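Dec 31, 2021

The Nenine food pantry is wrapping up its busiest December yet, and what a month it has been! Neighbours have been wonderfully generous, and thanks to all those bags left on the porch - some of them very heavy indeed - the pantry packed 50 hampers, which is 12 more than last year.

Lucía Manzano, who has looked after the shelves for eight years now, would like to thank everyone who dropped something in, and especially the families on Grendeo Road who did a second round of the street after the first lot went so quickly.

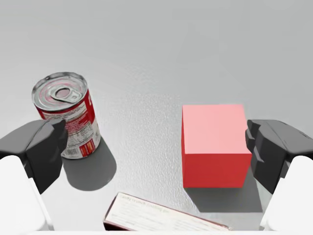 *Ring-pull cans are always welcome at the pantry.*

Soups, beans and tinned fruit are what's needed most for the new year, along with long-life milk and cereal if you happen to have a spare box in the cupboard. Diarmuid Tully is happy to pick up from anyone who can't get out, so do leave a note for him at the Ó Briain bakery counter. The pantry is having a well-earned rest and opens again in five days, at the usual hours.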